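Slide 6: Block geometry and finish (2 min)
Studano letter set, Hatel paint trial
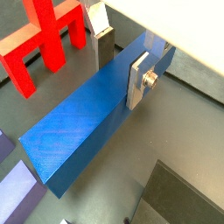

Finish is the main variable in this section. The set was cut by Njoroge Barasa and painted in September, 60 pieces per color. Point to the top face of the long blue block: streaks, fine diagonal marks, lighter highlights. Compare the red H, upright on its two legs. Mention that edges were left square; the near corner of the blue piece is sharp. Rizal has the sanding figures if asked.

Next: storage trays, Gunawan layout. Skip if past 2:50.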